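Our Visit to the Robot Open Day at Cotusley
Robotics Club project report, Rikside College
Written by Kamol Sangkhawat

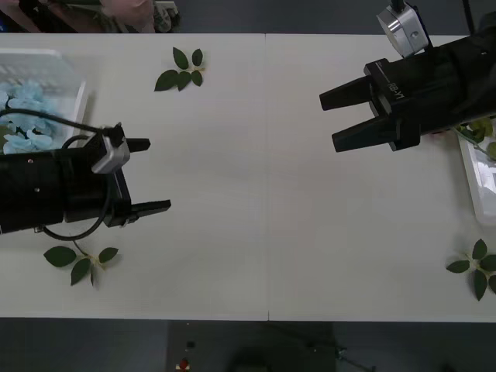
Our project this term was to find out how robots learn to handle things that aren't all the same shape. We had read plenty before the trip, mostly about factory arms that pick up identical boxes, so the open day at the Szalai lab in Cotusley was a real eye-opener. The table we spent most of our time at was the sorting one, with a tray of light blue artificial flowers on one side and a tray of green foliage on the other. Three sprigs of leaves lay loose on the white tabletop between two black arms, and if you think that sounds easy, try picking up a plastic leaf with a pair of barbecue tongs. I did when I got home. It's horrible!

Before the visit
We booked our places in August, and 12 of us went along with Mr Fleltwood from the physics department. Each group had to bring questions. Ours were how the robot knows where a thing is, what happens when it misses, and how long it takes to get good at a job.

The demonstration
The talk beforehand was short and then we were allowed to stand right up at the barrier. I'd expected everything to be fast and loud. It was quite slow, and so quiet that you could hear people whispering at the next stand. An arm would come down over a sprig, stop, turn its wrist a little and then close its fingers. Leaves went in with the leaves and flowers went in with the flowers. Sometimes a sprig slipped out and everyone groaned — then it went back for another go and got a cheer. I think we were more nervous than the people running it.

The two gripper fingers are plain, a bit like chopsticks. I asked why they didn't use a proper hand with five fingers, and the engineer told us that more fingers means more to control and more to break. Two is enough for a surprising number of jobs. She also showed us that each arm has its own camera mount, up above the gripper, so the camera moves along with the arm and gets a close view of whatever it is reaching for.

Answers to our questions
The robot doesn't have a list of where everything is. It works from the camera pictures, and it learned the job from people guiding the arms through it again and again. For this task they had recorded 300 tries, and 26 of those were thrown away for being too messy. When it misses, nothing special happens: it looks again and carries on from wherever things are now. That was my favourite answer of the day.

As for how long it takes, the recording was done over 3 days. The training afterwards ran on a computer overnight.

What we did next
Back at college we made our own version with two people, two pairs of kitchen tongs and a heap of fake ivy from the drama cupboard. One person wore a blindfold and the other gave directions. We were terrible at it, especially when both of us reached for the same bit. We've started a simple gripper from card and a servo motor, which closes nicely but doesn't always want to open again — Mr Fleltwood thinks the power supply is too weak.

For next term I'd like to add a cheap camera to it and see if we can get it to tell green from blue.

Report handed in Sep 29, 2018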